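Bring back the two-point shot, and leave the clock alone

I have been watching netball at Trullmont since the stands were a row of eskies, and I have never seen people get so cross about arithmetic. The league trialled the two-point shot last winter. Now the board at Drallaria wants it gone, and wants longer quarters to make up for the lost excitement. More of the same thing, in other words, which is how my mother cooked cabbage.

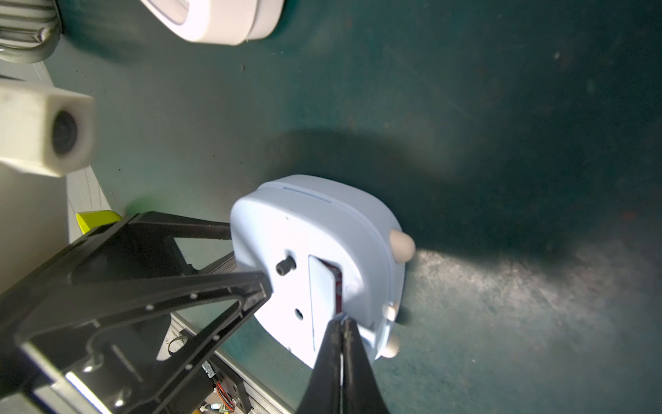 Time, and what the league does with it.

The case against the long shot is that it's a gimmick. Arash Talebi, who coached me badly and my sister well, says it rewards luck. I've seen him win a final on an umpire's sneeze. The 237 people who came to the July semi didn't look cheated when Elaheh Hosseinzadeh put one in from the edge of the circle with her team four down. A man near me dropped a whole sausage and left it there.
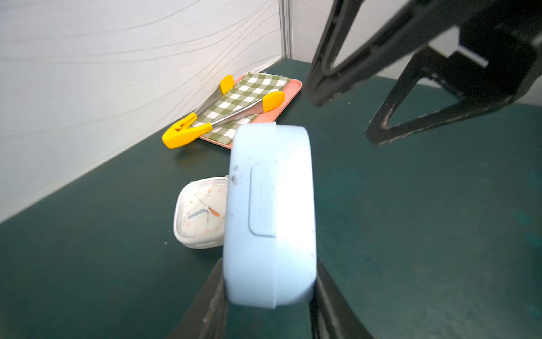 Longer quarters, shorter tempers

Our players have jobs. Mehrangiz Tabrizi starts at the bakery at four in the morning and plays wing defence that night, and the board's gift to her is extra running. Nearly 135 players are registered across the league, and I'd like to meet the ones who asked for this. The broadcaster didn't either, as we haven't got one. We have Shahab Daneshvar on the loudspeaker, and he runs out of things to say by half-time as it is.

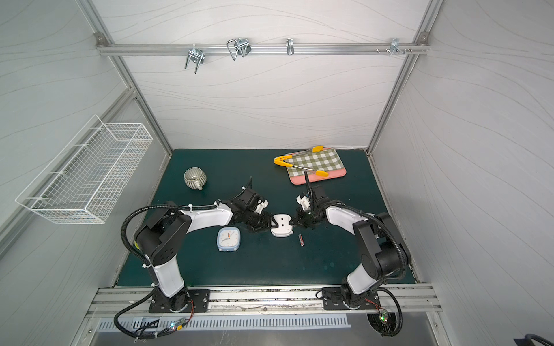
Wouldn't longer quarters give the bench more court time?

They might, if coaches used the bench. Most of ours treat it as furniture. A rule that every player gets a full quarter would do the job without keeping anybody out past nine.

I'll grant the board one point. The two-point shot did make some teams lazy, and Warivgate spent half a season lobbing the ball hopefully from the next postcode. They finished last. I'd call that a system in good working order.
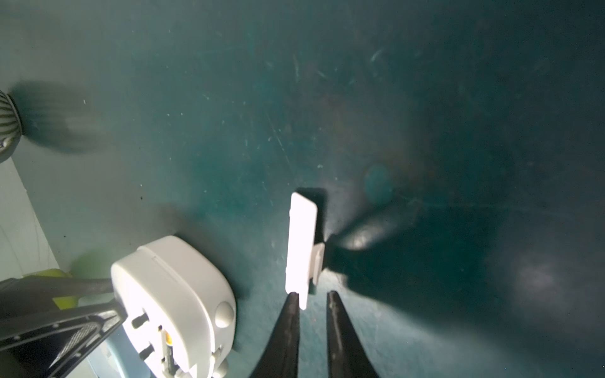
What I'd do

Keep the long shot for the last five minutes of each quarter. Leave the quarters as they are. Spend the $3898 set aside for the "review of match duration" on the lights at the Kazemi end, where the goal keeper currently plays by rumour. Submissions go to Abbas Bakhtiari at the league office, and he does read them, though he'll want your name on it.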